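Mushi Roter-Teppich-Set, Modell Premiere 4

Stand: January 7, 2025. Preise folgen, Liste ist noch beim Drucker.

**Kurz:** Absperrung, Teppich und Fotowand für Premieren, Salon-Eröffnungen, Autogrammstunden, Fanmeetings. Alles in einem Rollkoffer-System. Zwei Leute bauen auf, einer geht auch, dann dauert's halt.

## Was drin ist

- Läufer rot, Velours, 300 cm lang, Rückseite rutschhemmend (Poltex)
- 4 Absperrständer, Messing-Optik oder schwarz matt
- Kordeln mit Karabiner, rot oder nachtblau
- Fotowand-Rahmen, 200 cm hoch, Stoff wird mit Keder eingezogen
- Transporthülle, Klebeband, Ersatzkarabiner

Bedruckter Stoff für die Wand ist NICHT dabei, bitte extra bestellen. Druckdaten als PDF, Logos vektorisiert. Wer uns ein Logo aus WhatsApp schickt kriegt eine Rückfrage.

## Für wen

Agenturen, Kinos, Boutiquen, Sender. Auch Vermieter. Im August war das Set bei der Tudska-Filmnacht, drei Abende hintereinander, Serienstars, ein Haufen Fotografen, Regen am zweiten Abend. Läufer am nächsten Morgen abgesaugt, wieder ausgerollt, fertig. Eine Kordel ist weg, vermutlich Souvenir.

Rocío Cisternas (Presse, Tudska): „Die Wand stand, bevor die ersten Gäste kamen. Mehr wollte ich nicht.“

## Technische Daten

| | |
|---|---|
| Läufer | 300 cm, schwer entflammbar |
| Fotowand Höhe | 200 cm |
| Fotowand Breite | 175 cm, erweiterbar |
| Ständer | 4 Stück, Fuß mit Gummiring |
| Farbe Kordel | rot, nachtblau |
| Lager | Nimow |

Erweiterung der Wand: zweiter Rahmen wird seitlich angesteckt, kein Werkzeug. Dann passen auch Paare mit Anhang davor, oder eine ganze Boyband. Stoff bitte passend für die Gesamtbreite bestellen, zwei einzelne Bahnen sieht man auf jedem Blitzfoto.

## Licht und Blitz

Stoff matt, spiegelt wenig. Trotzdem: Scheinwerfer von schräg vorne, nicht frontal. Bei Pailletten sowieso. Logos auf der Wand versetzt anordnen, Höhe Kopf bis Schulter, sonst steht im Promiportal nachher nur das halbe Logo vom Sponsor. Vorlage fürs Raster schicken wir mit der Auftragsbestätigung.

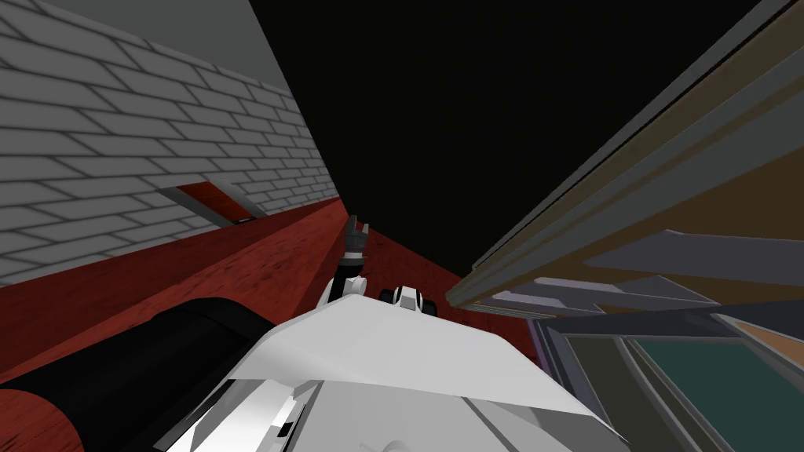

*Roboterarm mit Greifer vor rotbraunem Holz. Computergrafik.*

## Pflege

Läufer saugen, Flecken mit lauwarmem Wasser und etwas Feinwaschmittel. Make-up geht meist raus, Rotwein nicht immer. Bitte nicht feucht aufrollen!! Kordeln nur abbürsten. Wandstoff Schonwaschgang, ohne Weichspüler, leicht feucht wieder einziehen, dann zieht er sich glatt.

## Miete oder Kauf

Beides geht. Miete ab einem Abend, Abholung in Nimow oder Versand. Bei Miete mit Kaution, gibts nach Prüfung zurück. Kauf auf Rechnung für Agenturen, Neukunden Vorkasse.

Lieferzeit Set: ab Lager. Druck dauert länger, vor der Preissaison bitte früh melden, da wollen alle gleichzeitg.

Ersatzteile (Karabiner, Gummiringe, Keder) einzeln erhältlich. Ständer auch einzeln, Kordeln auch.

Ansprechpartner Verkauf und Miete: Jörg Kettler. Am besten Mail mit Termin, Ort, Innen oder Aussen. Telefon vormittags, nachmittags ist er meist im Lager.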